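Home Organization Basics
Handout 4: Sorting Mixed Items into One Bin

Read this before the practice session. Bring it with you, because the labeling sheet on the back gets filled in at the table. The reading from the Rainer workbook (Section 9) covers the same ground in more detail.

The exercise uses one tall striped fabric bin and a small pile of mixed things: health supplies, bottles, soft packages and bags. 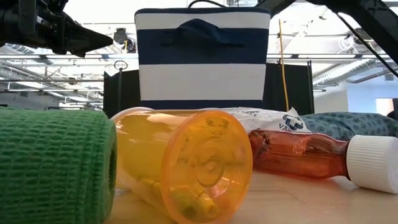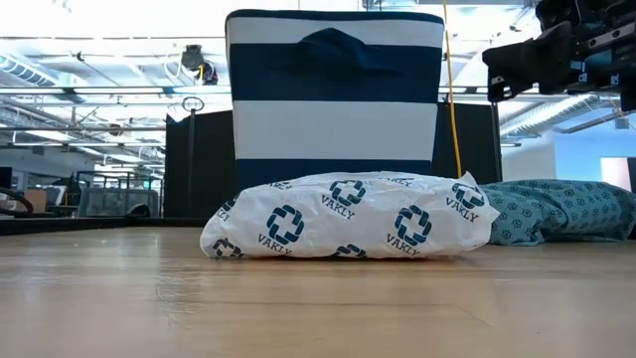
1. Why mixed piles are hard

Most households can put away a stack of plates or a basket of towels without much thought. Every item goes to the same place. A mixed pile is different. A roll of bandage, a prescription bottle and a mailer may all end up on the same table on the same afternoon, and each one has its own rules.

The usual result is that the whole pile goes into the nearest container. The table is clear, but the contents of the container are unknown a week later. In this course we call that a blind bin. You will be asked to define the term on the review sheet.

2. Sort before you store

Do the sorting on the table, with the bin empty or set aside. Use these groups:

Medicine. Anything from a pharmacy, including empty prescription bottles.
First aid. Bandage, gauze, tape, scissors.
Soft goods. Fabric, clothing, blankets.
Unopened packages. Mailers and sealed bags. Open them or give them a date.
Packaging. Empty bags, boxes and wrappers.

An item that fits two groups goes with the stricter one. A first aid ointment with an expiration date goes with medicine.

3. Medicine

Medicine does not go in an open fabric bin. It has no lid and no lock, and a child or a pet can reach into it. Use a closed container on a high shelf or in a locked cabinet, away from the stove and the shower.

Check each bottle for three things:

Is the cap on and tight?
Can the label be read?
Is the date still good?

Leave pills in the bottle they came in. If you find a pill outside its bottle, or in a bottle where it may not belong, do not guess. Set it aside and ask a pharmacist. Many pharmacies take back old medicine, and some towns have a drop-off day -- check the list for your own area.

Before throwing out an empty prescription bottle, remove the label or black out the name and number.

4. First aid supplies

Self-adhesive bandage is useful and easy to ruin. It sticks to itself, to lint and to anything with a rough surface. Keep each roll in a small bag or box of its own, with the loose end pressed down. Don't set heavy things on top of it. A crushed roll is hard to unwind with one hand, and one hand may be all you have free when you need it.

5. Unopened packages

Soft mailers cause more trouble than boxes. They slide, they don't stack, and a puffy one takes up more room than what is inside it. The rule for this course is to open a package the day it is sorted. If it can't be opened (a gift, or a return), write the date and the reason on a strip of tape.

A package waiting to be returned should not go to the bottom of a bin. Put it near the door.

6. Loading a tall fabric bin

Fabric sides give way under uneven weight. Load in this order:

Folded soft goods at the bottom, flat.
Heavier closed boxes next, centered.
Light packages on top, standing on edge so that each one can be seen.

Stop when the contents reach the rim. Lift with both hands under the base if the bin is full. A pull handle sewn to the front is meant for sliding a bin off a shelf -- it should not carry the whole load.

7. Labels

Use the Stestix cards handed out in the first session, or plain index cards. One card per bin. Write the group name, the date sorted and the shelf number. Keep the wording short enough to read while standing up. "Winter scarves" is a good label. "Misc." is not accepted on graded work.

8. Practice task

Work in pairs. You have 20 minutes.

Take one mixed pile from the supply shelf. Sort it using the groups in Section 2. Load the bin, fill in the card and write down every item that did not go into the bin, with the place it should go instead. Trade bins with another pair and check their card against the contents.

Hand in both sheets to room 617 by 29th January. Pairs who use their own bins from home should note the height and width at the top of the sheet.

Next handout: Shelves and Weight Limits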